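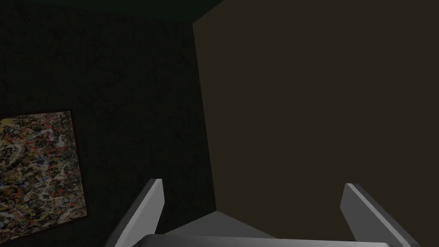
Cuaderno de taller, junio. Sigo con las pruebas de pintura mate oscura para la sala pequeña de Closport. El encargo pide una pared casi negra que no se coma lo que se cuelgue encima, y llevo varias semanas dándole vueltas al fondo. El tono que busco es el de la pared de la izquierda, un negro con algo de verde que se aclara un poco hacia la esquina de arriba, con ese moteado fino por toda la superficie. Un cuadro abstracto de salpicaduras aguanta bien sobre un fondo así. El marrón grisáceo de la derecha me interesa menos, aunque lo apunto como posible tono de acompañamiento.

Estado de las muestras. La base es caseína con carga de creta, pigmento negro de hueso y tierra verde. La serie anterior, con negro de humo, queda descartada: tiraba a azul con luz fría y dejaba marca al pasar el dedo. El negro de hueso es más cálido y necesita más tierra verde de la que había calculado. Molí el verde con agua destilada antes de juntarlo con la caseína y el grumo desapareció casi del todo.

Lote de hoy, sobre panel de yeso lijado con grano fino:

Creta: 900 g
Negro de hueso: 339 g
Tierra verde: pendiente de cerrar, ver más abajo
Bórax para disolver la caseína: 17 g

Total del cubo con el agua y la caseína: 1552 g, pesado con la tapa quitada y descontado el cubo. La báscula grande vuelve a bailar en el último dígito. Hay que nivelarla otra vez, la pata trasera derecha se afloja sola.

Primera mano con brocha ancha, segunda con rodillo de pelo corto. La segunda es la que da el punteado. Con rodillo de espuma sale una superficie demasiado lisa y se ven los empalmes con luz rasante. Con pelo largo el grano queda basto y parece gotelé mal lijado. El pelo corto poco cargado, pasado primero en vertical y luego en cruz sin apretar, deja la textura que quiere el cliente. Anotar para quien me ayude en obra: no volver sobre lo que ya ha empezado a tirar. En el panel tres volví y ahora hay un brillo en forma de media luna que no se va ni con lija.

Tierra verde. Probé dos procedencias. La del proveedor de siempre, Shetty, cubre más pero ensucia el negro y lo lleva a oliva. La que trajo Berwyn Wynne de su última compra es más transparente y más fría, y solo se nota cuando la luz entra de lado. Prefiero la segunda. Berwyn dice que le queda medio saco y que no sabe si va a poder pedir más del mismo lote, así que antes de decidir tengo que calcular los metros reales de Closport y añadir lo que se pierde en cubo y rodillo. Si no llega, mezclo las dos y repito muestras. No quiero descubrir el cambio de tono a mitad de pared.

El degradado hacia arriba lo he dejado para el final. Hay dos maneras: una veladura clara en la última franja, o subir la carga de creta en el último cubo y fundir en húmedo. La veladura se controla mejor pero deja una capa distinta, y con caseína eso se paga al limpiar. Fundir en húmedo exige dos personas y no parar. Panel cuatro con veladura, panel cinco fundido. Los dos están apoyados junto a la puerta del almacén, por favor no moverlos al barrer.

Secado. El panel uno estaba seco al tacto a media tarde, bastante antes que el dos, que tiene la misma mezcla. La diferencia es el soporte: el dos no llevaba imprimación. Apunto también que el color baja mucho al secar y que cualquier juicio hecho en fresco no vale. La muestra que ayer parecía negra hoy es un gris verdoso bastante claro. Para comparar con la carta Iseo usar solo paneles de dos días o más.

Prueba de frote: paño de algodón seco, veinte pasadas, sin apretar. Panel uno, algo de polvo negro en el paño. Panel dos, más. Me falta repetirla con una gota de aceite de linaza emulsionado en la mezcla, que debería fijar, aunque puede subir el brillo. En Mornivton lo hicimos así y a los pocos meses la pared tenía cercos donde la gente apoyaba el hombro —culpa mía en parte, por poner demasiado—. Esta vez la mitad de aceite y solo en el zócalo.

La luz de la sala es otro asunto. Van a poner focos estrechos y muy poca luz general, y en esas condiciones la pared va a parecer negra del todo salvo cerca de los cuadros. He pedido que me dejen colgar un panel allí una tarde entera antes de firmar el color. Siguen sin contestar.

Pendiente:
Nivelar báscula.
Medir paredes de Closport, descontando la puerta y el hueco del radiador.
Panel seis, con aceite.
Lavar el rodillo de pelo corto, está en el cubo azul.
Pedir a Berwyn que aparte el medio saco.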